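The Flustley Method

The course cost $180 and my daughter paid for it, so I went.

She had found it on the internet after my wife's surgery, when it became clear that I was going to be the one in the kitchen for a while. I said I knew how to cook. My daughter asked me to name a thing I had cooked since she left for college, and I said chili, and she said which year. That was the end of that discussion. The Flustley Method, she told me, was for people who had trouble "finding their feet in a kitchen." I said my feet were not the part of me that had the trouble.

It was held in Faltside, in the Rantala Building, where they used to sell carpet. I took the 661 from Erkness because there's no parking over there, or there is, but it belongs to the dentist. Eight lessons. I had already decided how many I would attend, and it was one, and I would tell my daughter the bus had been canceled.

The instructor had short gray hair and an apron so clean I held it against her. She said good afternoon and told us that we wouldn't be touching any real food until the fifth lesson.

I put up my hand and asked what we would be touching.

She said we'd start with the table.

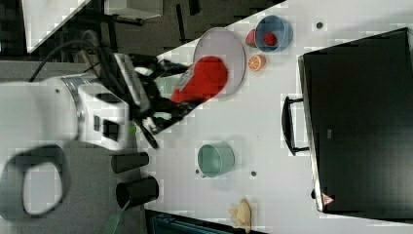 I had raised one child and helped out with two of hers, and I know a toy orange when I see one. I picked it up anyway, to be sure. The segments were printed or molded on, very neat, the way no orange ever looks when I cut it. There was a slice of watermelon too, with its green edge, and I thought about what $180 would buy in the way of watermelon.

The man next to me was younger and had brought a notebook. He wrote down "start with the table." I looked over at it and he moved his arm, as if I might copy.

The idea, as she explained it, was that most of us don't fail at cooking. We fail at where to put things. We turn around with something in one hand and there's no place to set it down, so we set it down in the wrong place, and ten minutes later we're looking for it while the onions burn. She said she could tell how somebody's dinner was going to go by looking at their counter before they lit the stove. I've heard the same kind of talk from a man who wanted to sell me a mattress.

She wanted us to lay out a meal. Any meal. We had the play food and some ordinary dishes, and we were supposed to put everything where we would want it, and then say out loud what we were going to do first.

The young man went first. He said he would wash the strawberry. Then he stood there and saw that the colander was on the far side of everything and he'd have to reach over his plate to get to it, dripping, if it had been a real strawberry, which I pointed out it wasn't. She said thank you, as if I had contributed something.

A woman in a raincoat went next. She hadn't taken it off the whole time, so I figured she had the same plan I did about the bus. She made a fruit salad in her head, start to finish, and it took her maybe a minute, and she never once had to stop. The instructor asked her if she cooked a lot. She said she used to run the line at a place by the ferry for eleven years. I asked her, in what I thought was a whisper, what on earth she was doing there.

"I moved in with my son," she said. "I can't find anything in his kitchen. I thought it was me."

So there was that.

Then it was my turn. I said I would make toast, because I wanted to get it over with. The instructor said toast was fine. She told me to make it in the toaster oven, and to tell everybody where the plate was going to be when the toast came out.

I said it would be on the table. She said where on the table. I said, on the part of the table that's next to the oven, where any person would put it. She said to go ahead, then, open the door.

I'll say this about the door. I had put the plate right up against the front of the oven because that seemed like good sense, the shortest trip for the toast. And you can't open a door into a plate.

The raincoat woman made a sound. It wasn't a laugh exactly. I moved the plate back and opened the door all the way, and closed it, and put the plate where it should have been. Then I noticed I'd pushed the orange up against the bowl to make room, and somebody would have to deal with that, and it was going to be me.

"What did you learn?" the instructor asked.

"That the door opens," I said.

The young man wrote it down.

We had a break at 2 o'clock with coffee out of an urn. I stood by the window and did some arithmetic. Fifteen of us at $180 a head, and a table of toys her own kids had probably outgrown. I said as much to the raincoat woman, and she told me there had been a chef at the ferry place who made new hires set up their station with empty pans for a whole shift. No food. He'd walk by and ask for things. If you had to look for it, you started over. She said people quit over it.

"Did it work?" I asked.

"The ones who quit, we never found out," she said.

I don't like an answer like that. I've been sold a lot of things by people who only ever introduced me to the happy customers, and I told her so, and she agreed with me and took two more sugars.

After the break the instructor did what I suppose was the main event. She had us all turn our backs, and she moved things around, and when we turned back we had to say what was going to go wrong.

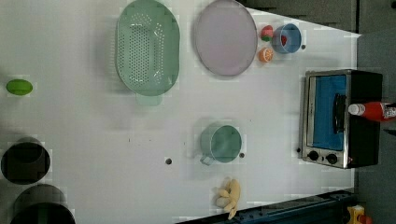 It took me longer than I want to admit. The others were calling things out, the colander, the mug, and I had my arms folded, because I thought the whole business was rigged. You could say anything was going to go wrong. A meteor could hit the Rantala Building. And then I saw the red squeeze bottle, ketchup most likely, lying on its side on top of the toaster oven, and I said, "Well, that'll cook."

I said it louder than I meant to. She asked me to explain, and I explained that the top of a toaster oven gets hot, that I'd lost a loaf of bread that way once, bag and all, and that it had taken a putty knife to get the plastic off. My wife had been at her sister's. I never told her. I bought another loaf and scraped for most of an evening, and when she came home she said the kitchen smelled funny, and I said it was the drains.

I had not planned to tell fourteen strangers that. The man with the notebook didn't write it down, which I thought was decent of him.

"So you do know where things go," the instructor said.

"I know one place where they don't," I said.

She seemed to feel that this was enough for a first lesson. She handed out a sheet with homework on it. We were to go home and stand in our kitchens without cooking anything and say out loud where we would put a hot pan. I folded it in four and put it in my coat with the bus transfer.

I want to be fair about the ride home. I didn't think about the method. I thought about the loaf of bread, and about how my wife keeps the top of our toaster oven bare, always has, since right around then. I'd taken it for tidiness. All the way past the reservoir I tried to remember if she had ever said a word to me about it, and I couldn't come up with one.

She was on the couch with her leg up when I got in. She asked how it was.

"It's toys," I said. "It's a table with toys on it. A toy banana. They should be ashamed of themselves."

"Are you going back?"

I said I hadn't decided. I said there was a question about the bus.

Then I went into the kitchen to heat up the soup. The pot was on the low shelf, and the ladle was where it lives, in the crock, and the bowls were over by the window, clear across from the stove. I'd never wondered about those bowls in thirty-some years. I stood there with the pot in my hand and tried to see where I'd put it down once it was hot, and there was the mail, and her pills, and a sack of potatoes my daughter had dropped off, and no place at all.

"What are you doing in there?" my wife called.

"Nothing," I said. "Where does a hot pan go?"

She didn't answer right off. I could hear her turn down the television.

"On the left," she said. "On the tile. Where did you think I was putting it?"

I moved the potatoes to the floor. The mail I held on to for a minute, and then I put it on top of the toaster oven, and then I took it off again.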